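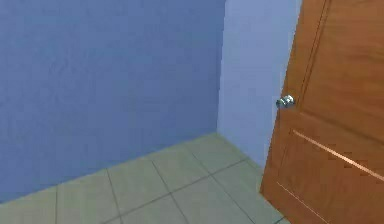

Doorway check, mobile robots, simulated flat. Reviewer: Precious Chauke. Item 1, door state before entry: recorded. Part-open counts as closed until clearance is measured. Item 2, handle type: round metal knob, so the lever routine must be locked out – pass. Item 3, floor clear on approach: pass, bare tiles.

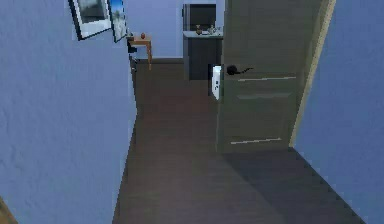
Vaughan, 22nd January

Item 4, handle type: black lever, lever routine allowed. Item 5, door swing: opens into the hallway. Stop distance set to 400 mm from the door edge; Teltska to confirm. Item 6, side table at far end: add to keep-out map. Open. Retest after 2 map changes.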